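Capítulo 4
A água que bebemos todos os dias

Quando comecei a dar aulas de saúde ambiental, tinha o hábito de abrir o semestre com uma pergunta à turma: de onde veio a água que vocês beberam hoje de manhã? As respostas eram quase sempre "da torneira" ou "do supermercado", e eu ficava ali à espera que alguém recuasse mais um passo. Quase nunca recuava! Foi por isso que resolvi escrever este capítulo ao contrário do costume – em vez de partir da nuvem e da montanha, vamos partir da cozinha e subir o cano até à nascente.

Cresci em Plokdale, uma vila com um único reservatório de 462 metros cúbicos no alto da colina, e a minha avó jurava que a água mudava de sabor em dezembro. Eu achava que era mania dela. Anos depois, já a estudar química, percebi que ela tinha alguma razão: nos meses frios, a vila misturava água do furo antigo com a do ribeiro, e o teor de cálcio subia bastante. Uma água rica em cálcio e magnésio chama-se água dura, e vamos voltar a ela na secção 4.3, com contas e tudo (não fujam).

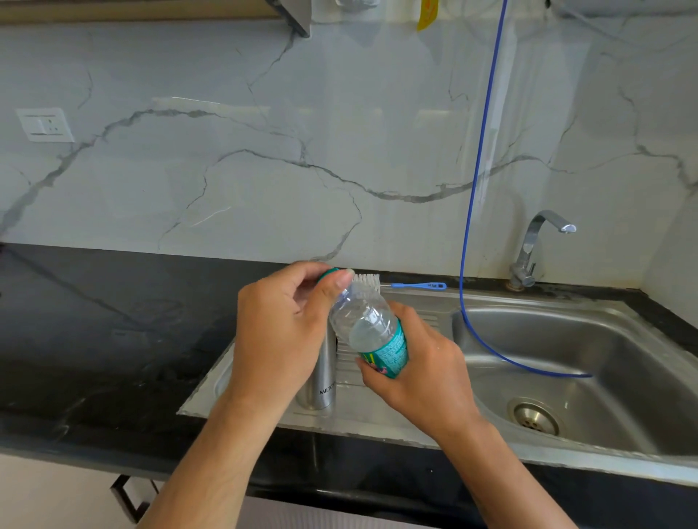

Antes das contas, porém, quero que se habituem a pensar na água como uma coisa que viaja e que vai apanhando boleias. Passa por calcário e traz cálcio, atravessa um campo adubado e traz nitratos, fica parada num cano velho durante as férias e pode trazer metais. A própria desinfeção deixa a sua marca: o cloro que se junta na estação de tratamento tem de durar até à última casa da rede, e quem mora perto da estação sente-lhe mais o cheiro do que quem mora longe. O meu colega Obinna Olatunji, com quem fiz as medições de Okdale que aparecem no fim do capítulo, costumava dizer aos alunos que um copo de água é um relatório de viagem. Roubei-lhe a frase e uso-a desde então.

E depois há o último troço da viagem, aquele que fica fora dos manuais de engenharia: o que acontece entre a torneira e a boca. Uma garrafa que anda dias na mochila ganha uma película fina na parede interior, o biofilme, feita de microrganismos agarrados uns aos outros. Passar por água não chega para a soltar – é preciso esfregar, com detergente, e deixar secar de boca para baixo. As tampas e as roscas são os sítios de que toda a gente se esquece, eu incluído, durante uns bons anos de faculdade.

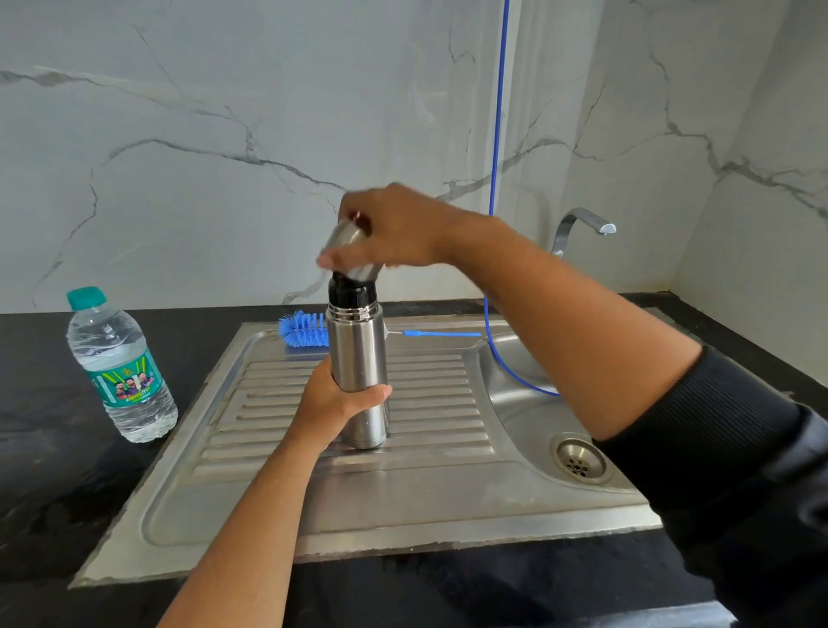
Figura 4.2 – Garrafa térmica de aço inoxidável e a sua tampa em forma de copo.

Na secção 4.1 vamos ver como funciona uma rede de distribuição, usando como caso a de Okdale, que serve até 516 habitações e tem 2 estações de bombagem. A 4.2 trata da desinfeção, a 4.3 da dureza e a 4.4 do armazenamento em casa, com uma atividade que podem fazer na vossa própria cozinha.

Para essa atividade vão precisar de duas garrafas iguais, água da torneira e um caderno. Comecem já hoje, se puderem, porque as observações levam uma semana e a secção 4.4 chega mais depressa do que parece.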